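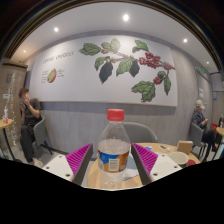
*The Grerard with its magenta jaws either side of a bottle. A red cap is a great help when you're lining up!*

I've had a few messages asking how I keep my hand gripper going, so I'm putting all my notes in one place. Most of this I learnt by doing it wrong first. Mine is a Grerard, the hand-held sort with the ribbed jaws and a camera looking out over them, but I should think most of it will do for any of the squeezy-fingered ones.

**Washing the jaws**

Warm water, one drop of washing-up liquid and an old soft toothbrush. Go along the ribs and not across them, or you just push the fluff further into the corners (and there is always fluff, I don't know where it comes from). Take the jaws off the plates before you start if you can bear to. I used to do mine in place with a damp cloth and it was fine until I found a brown crust of old squash behind the left one. Pat them with a tea towel and leave them overnight on a rack. Not on the radiator! I had a pair go wavy on me in August and it wasn't even that warm a day, I'd just left them on the windowsill.

**The grey strips**

These do nearly all the work and they're the first thing to go. Once they get shiny they slide about on smooth plastic, and you find yourself squeezing harder and harder to make up for it, and then you've bent something. Wipe them with a bit of surgical spirit on a cotton bud. If that doesn't bring the grip back, change them, and change both sides together even if one looks all right. One new and one old will twist a bottle as you lift it.

I buy Gisteck strip by the roll from Dissanayake, the hardware place by the station, and cut my own. 105 mm each suits mine with a little to trim. Round the corners off with nail scissors before you stick them down – square corners lift within days. Warm the old ones with a hairdryer and they peel away in one piece, mostly. Any gum left behind comes off with a dab of cooking oil, but then you must wash the oil off properly or the new strip won't take. Ask me how I know.

**Screws**

Nip up the ones in the mounting plates with the small key, finger and thumb only. The big one at the bottom works loose first on mine, both sides. I put a dot of nail varnish across the head and the plate so I can see at a glance if it's crept round. Do the bottom one last, with the jaws closed up together, and then open and shut them a few times to check they still meet in the middle. If they meet crooked, slacken everything and start again, there's no use fiddling with one screw.

The holes in the older plates can get a bit baggy. I've heard of people packing them with a sliver of matchstick. I haven't tried it.

**Is it squeaking?**

Don't reach for the spray oil. It gets on the strips, and from there it gets on everything you pick up. I use Flirna wax, the kind in a tub, a smear the size of a lentil on the slide, worked in with a cocktail stick. Then run the handle open and shut 10 times and wipe off what comes out. My squeak turned out to be a crumb, so look for crumbs first.

**Trying it out afterwards**

A plain drinks bottle is the best test I know. Stand it upright on a table, bring the jaws in square and at the same height on both sides, and close slowly. If the bottle tips before it's held, one jaw is ahead of the other. If it turns, look at your strips again. Have the cap done up tight, obviously. I try the label first as the paper or film shows up a worn strip sooner than bare plastic does, then move up to the shoulders, where it's sloping and much harder to hold.

Clean the camera window while you're at it. Glasses cloth, breathe on it, done. Kitchen roll leaves scratches.

**Putting it away**

Jaws open a little, never clamped shut, or the ribs stay squashed and take ages to spring back. Mine lives in a shoebox with a folded duster under the jaws. It does not need cleaning 365 days of the year whatever the forum says! I do the strips weekly, the screws when I remember, and a full strip-down when it starts annoying me. A roll of strip lasts me up to 80 changes if I'm not wasteful with the trimming.

Added 10/13/24: Dissanayake have stopped doing the narrow roll, so I'm now buying the wide one and slitting it down the middle with a craft knife and a steel rule. Cut it with the backing paper still on.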